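Gripper week, day 2! We've swapped the old Cuvus fingers for the Stalico pair and I am far too excited about it.

First impressions: they close more gently and they're much quieter. Urmila Upadhyay looked up from her desk to ask if it was switched on.

Round things are still the hard bit. The old fingers used to squirt the garlic out sideways. The new ones have a softer pad, so I've got hopes – small ones.

Mugs: I'm going for the rim first, then the handle. Miroslava Tichý reckons handle first. We've got a biscuit riding on it.

Plan is 300 grasps per gripper, same objects, same controller settings, only the fingers change. I've moved the toaster oven closer to the arm as well, so the reach is shorter for both sets.

Cable routing still needs a tidy. It's on my list, under the banana. 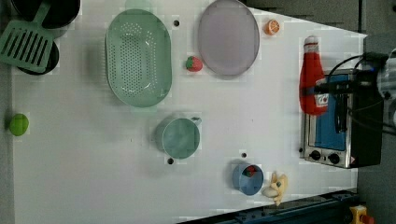 Next up is the wrist camera, and I can't wait – the new one runs off the same controller, so no extra box!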